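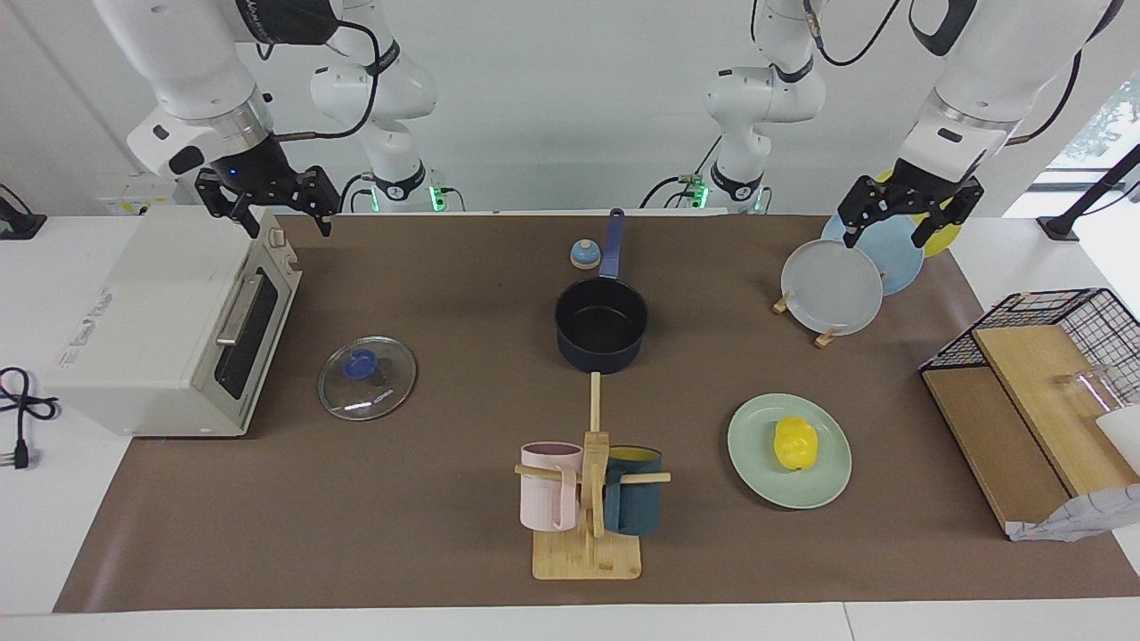
Trendus Miniofen im Alltag: mein Fazit nach einem Winter ohne großen Backofen

Startseite > Küche > Ausprobiert

Unser Einbauherd ist im November gestorben, an einem Dienstag, kurz bevor Besuch kam (wann auch sonst). Die Hausverwaltung hat sich mit dem Ersatz Zeit gelassen, und nach der zweiten Tiefkühlpizza aus der Pfanne, fragt bitte nicht, habe ich mir den kleinen Tischofen von Trendus bestellt. Eigentlich nur als Übergang. Inzwischen haben wir wieder einen richtigen Herd und der Kleine steht immer noch da!

Erst mal das Praktische: Der Ofen hat innen 22 Liter und wird ganz schlicht per Drehregler bedient, mit Ober- und Unterhitze. Kein Display, kein Gepiepse, keine App. Der Timer macht am Ende einmal "pling" wie bei meiner Oma. Dabei waren ein Blech, ein Rost und so ein Griff zum Rausheben, den ich nach vier Tagen in die Schublade gelegt und seitdem nicht mehr gesehen habe. Topflappen tun es auch.

Was richtig gut geht: Brötchen aufbacken. Bis der große Ofen überhaupt warm ist, sitze ich hier schon mit Butter am Finger. Auch Ofengemüse für zwei Leute wird prima, Kürbis und rote Zwiebeln bei 200 Grad, die Ränder schön dunkel, innen weich. Überbackenes sowieso. Toast mit Birne und Blauschimmelkäse gab es bei uns eine Zeit lang so oft, dass Hendrik irgendwann um eine Pause gebeten hat.

Kuchen ist so eine Sache. Mein Rührkuchen in der Kastenform ist beim ersten Mal oben fast schwarz und unten noch flüssig gewesen, weil der Teig den oberen Heizstäben einfach zu nahe kommt. Mit Alufolie drüber und nur Unterhitze hat es dann geklappt, aber entspannt ist anders. Covadonga schwört auf flachere Formen, sie hat mir ihre von Lema ausgeliehen, und ja, Brownies darin waren ein Traum. Hefezopf könnt ihr vergessen, der geht in der Höhe nicht rein.

Dann die Temperatur. Ich habe ein Ofenthermometer reingehängt und der Regler nimmt es nicht so genau, hinten rechts wird es deutlich heißer als vorne. Plätzchen drehe ich zur Halbzeit einmal um. Wer gerne nach Rezept auf die Minute backt, wird damit keine Freude haben, ich bin eh eher der Typ, der vor der Scheibe hockt und guckt.

Saubermachen: geht so. Das Krümelblech unten zieht man raus und fertig, super. Die Scheibe kriege ich mit Natron und etwas Geduld wieder klar. Aber in die Ecken hinter den Heizstäben kommt man mit keinem Lappen der Welt, und Käse findet diese Ecken immer.

Außen wird das Gehäuse ziemlich heiß, also bitte Abstand zur Wand lassen und nichts obendrauf stellen. Das Kabel ist auch recht kurz, bei uns war damit nur ein einziger Platz auf der Arbeitsplatte möglich.

Im Vergleich dazu hatte ich bei Su-bin mal das Modell von Wudov in der Hand. Die Tür schließt satter und es gibt Umluft, dafür ist der Innenraum kleiner und das Gebläse hört man bis ins Wohnzimmer. Ich würde wieder den Trendus nehmen.

Plus: schnell warm, einfache Bedienung, Krümelblech
Minus: ungleichmäßige Hitze, kurzes Kabel, fummelige Ecken

Meine Wertung: 4 von 5 Sternen. Falls jemand einen Trick für die Ecken hat, schreibt ihn mir bitte in die Kommentare!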